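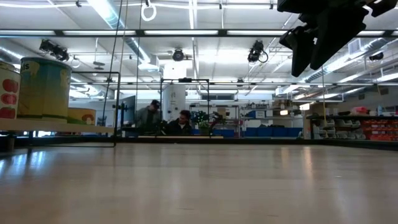

About Vitari

Vitari sets up and maintains picking cells for food distributors. A cell consists of a table, a gripper, a shelf of stock and the software that assigns the next pick. Canned goods are the largest category we handle. The current catalog covers 400 items.

Staffing at a cell

Before a cell goes in, a packing line at a typical customer site runs with 8 people per shift, most of them lifting and placing. Afterward the same people rotate between cell operation, restocking and exception handling. An exception is any item the gripper refuses or drops. Operators clear it by hand and log a cause code. There are 23 codes.

Lifting goes down. Screen time goes up, and several operators have told us they dislike that part. Rotations are therefore capped at 2 hours per station. Pay grades are set by the customer. We ask to see them before signing, and training hours are paid as regular shift hours.

Our workshop

Grip settings for new can sizes are tested in the workshop before release to customer sites. Imad Shboul runs testing and operator training. Operators from customer sites may book a bench on Friday and bring items that cause repeated exceptions.

Last updated: August

Related
Cakeo: changes to the packing rota
Cause codes, revised list
Bajwa site: operator training schedule
Jima scheduling software: release notes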